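Buttons, Buttons and More Buttons: Parts Day Is Back at Kolska

Posted August 14, 2021 in Local News

If you have ever taken the back off an old machine and thought "well, I could fix this if I only had the right switch," I have good news for you. The Skumesora parts library opens its doors again this month in the old Kolska building, and the first thing going on the shelves is the pushbutton collection. I stopped in at the sorting room this week and stayed way longer than I meant to.

For anyone new in town, Skumesora is a lending and swapping library for parts. You bring in a bag of bits from something that has died, you get credit for it, and you walk out with bits for something you'd like to keep alive. It started in February with a couple of shelves and a sign-up sheet, and it now has 170 members, which I think is wonderful for a town our size. A lot of them are people like me who repair sewing machines, pottery wheels and shop tools at home. A few run small businesses out on the Jerham road and need a start button in a hurry when the one on the saw gives up.

The big excitement this summer is a donation from Quiambao, the packing company, which cleared out its old control panels and sent over 400 switches and buttons in one go. Four big cartons! They came in all mixed together, and before they can be lent out they have to be split up by type, checked and given a number.

The sorting goes on at a big table covered in brown kraft paper, with blue tape laid across it in squares. I love that paper. You can spot a dropped screw on it from across the room, and I have already gone home and covered my own bench the same way (in green tape, it's what I had). The buttons go in blue plastic bins with the open slanted front, the kind you see in hardware stores, and there's white foam in the bottom so nothing rattles.

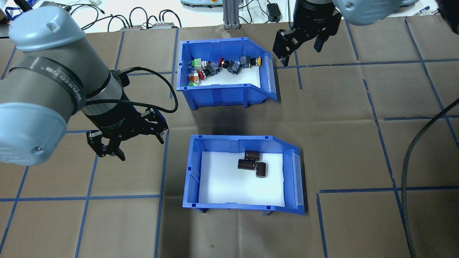

Nine pushbuttons and switches on white foam in the upper bin.

Nine in a bin doesn't sound like a lot, I know. But these are chunky industrial parts, made for the front of a control panel, and each one has a head in front and a whole body behind it. The part you press is only the half you see from outside. Pull one out of a panel and there's a housing at the back, with the contact block clipped onto it, and the contact block is where your wires go.

I learned something about those contact blocks that would have saved me a very annoying weekend last winter. The color is often your clue. On many common makes, green means normally open, so the circuit closes when you push. Red usually means normally closed. Other colors turn up too, and makers don't all agree, so the library's rule is to put a meter on every single one before it gets its number. If you have a meter and a free hour, they would love to see you, and it's much more relaxing than it sounds.

Then there are the emergency stops, which are the stars of the show as far as I'm concerned. Big red mushroom heads, made to be slapped with the flat of your hand. Most kinds latch down when you hit them and need a twist or a pull to let go again. I asked if I could have one for my kitchen and was told to join the waiting list.

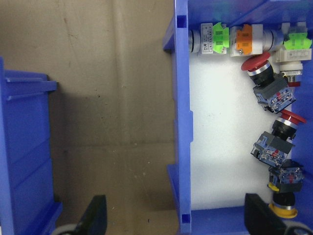

Mushroom heads down the right, green and orange contact blocks along the top.

A word about those, though, and the library asked me to pass it on. Used emergency stops are lent for teaching, for displays and for practice panels. They are not going out for use on working machinery, and if your table saw needs one you should buy it new. The same goes for anything with a cracked housing or a cap that doesn't spring back. Those get put in a separate tub and taken apart for screws and rings. Plain pushbuttons and selector switches that pass the meter are fine to borrow, and you can keep them as long as you like if you swap something in.

What can you bring? More than you'd think! They'll take buttons, switches, indicator lamps, knobs, terminal strips and short lengths of good wire. Please take the batteries out of things first. Please don't bring whole appliances, however much you want that microwave out of the garage (I asked on behalf of a relative, and the answer was a very polite no). Small mixed odds and ends are welcome too, and if you can drop them in a bag or a jar with a note saying what they came out of, so much the better.

And you really do get all sorts on that table. Over by the far end there were two bins side by side, one with just three little dark cylinders in it and the other crowded with small cubes and blocks in white, green, red and navy. I could have happily sat and picked through that second one all afternoon, and I still want to know more about the ones with the red circles on them.

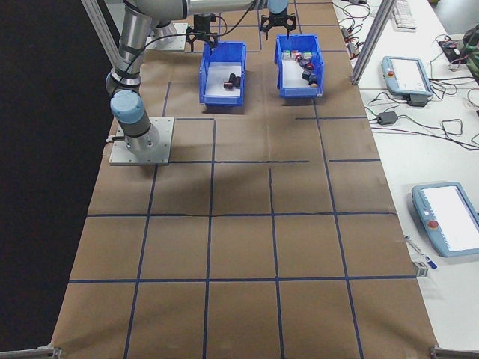

Opening Times and How to Join

The library will be open Saturday mornings from 9 until noon, starting at the end of this month. Go in by the side door of the Kolska building and follow the hallway past the stairs. Street parking is free on the weekend, and there's a bike rack by the loading dock.

Joining costs nothing if you bring in a bag of parts. If you don't have anything to give, it's a few dollars for the year and you can pay at the door. Members can borrow up to five items at a time, plus one bench tool. You'll need something with your address on it.

By opening day they hope to have the first 100 Quiambao buttons numbered and out where people can get at them, with the rest following as they're checked. The list will be pinned up inside the door, and there's talk of putting it online once somebody has typed it all in.

I'll be there early with my jar of knobs. If you get there before me, please leave me one of the green ones!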